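Is a "pay what you can" preview worth it if the play isn't finished?

Asked in Theater & Live Performance

The Robles is doing a new solo show called Cirnlow in May and has 3 nights of previews before it opens. Tickets are pay what you can, then it jumps to full price. The email says the script "may continue to evolve." To me that sounds like we'd be paying to watch a rehearsal. Has anyone been to one of these? Do they really change anything, or is it just a way to fill seats?

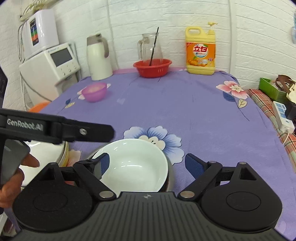 I'm also not sure what "pay what you can" means in practice. I was thinking $8, but the order page suggests $15 and I don't want a look from the box office.

2 answers

Answer 1 (marked helpful)

I've seen plenty of previews and I'd take "evolve" with a grain of salt. By that point the set is built and the lights are mostly programmed. What moves is small stuff: a cut speech, a different ending to a scene, a sound cue that came in late. I saw Skamo at the Robles twice, first preview and closing week, and the second act was shorter by closing. Better? A little. I wouldn't have paid full price to find out.

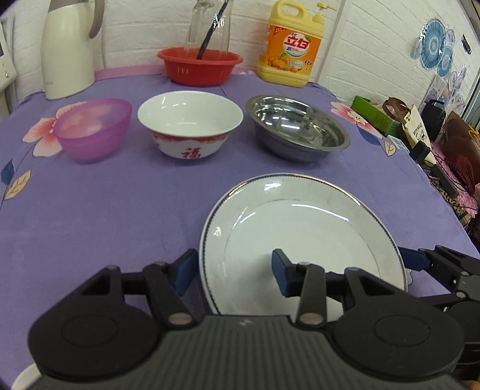
White plate with a blue and gold rim, flowered tablecloth.

For a solo show I'd skip the first night and go to the last preview. One person carrying the whole thing needs a couple of audiences – and they may stop and restart if something goes wrong. As for the money, pay the $8. If they wanted a minimum they'd print one. 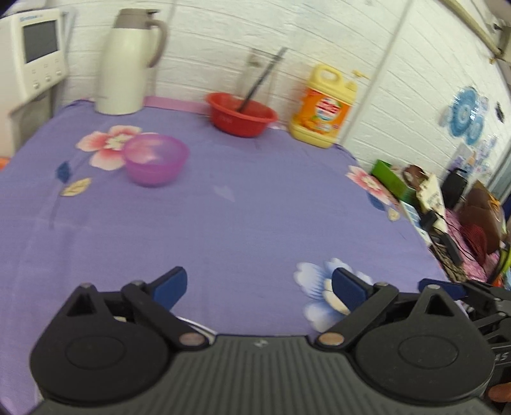 One more thing, check whether there's a talkback after. Those can run long, and the questions are mostly people telling the writer about their own lives. You can leave when the house lights come up.

Answer 2

previews are a ripoff unless its cheap, which this is, so go. dont buy through Kistik tho, they add a fee even on the pay what you can seats. call the theater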